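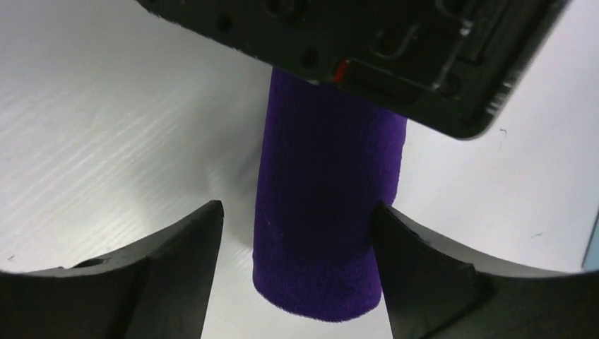 A representação de Stelten começou por dizer que os turnos da noite continuam a ser feitos por dois agentes apenas e que, assim, ninguém sai descansado para uma ocorrência. A sala ouviu com atenção e agradeceu a franqueza, que é sempre bem-vinda nesta casa.

**Ata da reunião da secção distrital do sindicato da polícia**
Bogale, 12 de fevereiro de 2026

## 1. Segurança nos turnos

Foi lido, com a calma que o assunto merece, o balanço do ano passado: 1.789 saídas noturnas no distrito, das quais 834 feitas por patrulhas sem reforço disponível. A delegação de Monska lembrou – e muito bem – que os colegas mais novos são quase sempre os escalados para essas noites. Ficou decidido:

- pedir ao comando, por escrito, um mínimo de 4 agentes por turno noturno em Stelten e em Monska;
- solicitar à Sallon, fornecedora dos coletes, a troca dos tamanhos que vieram errados em agosto, assunto que já se arrasta mais do que gostaríamos; 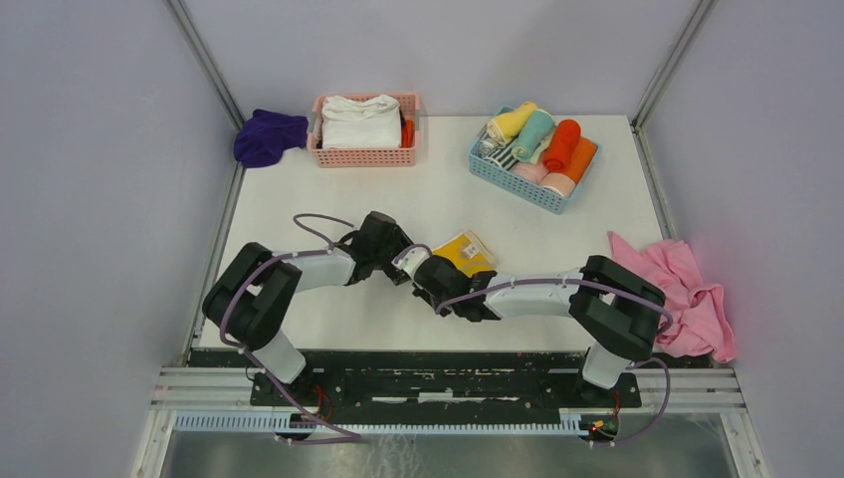 - manter aberta a linha de apoio aos colegas feridos em serviço, com atendimento também à noite.

A última proposta teve 2 abstenções, por dúvidas quanto ao custo. As restantes passaram por unanimidade.

## 2. Outros assuntos

Falou-se ainda do estacionamento da esquadra de Bogale, que dava para uma reunião inteira, e combinou-se voltar ao tema com a planta na mão. A secção deixa um abraço muito sentido aos colegas que estão de baixa e às suas famílias.

A próxima reunião será em Monska, em data a comunicar.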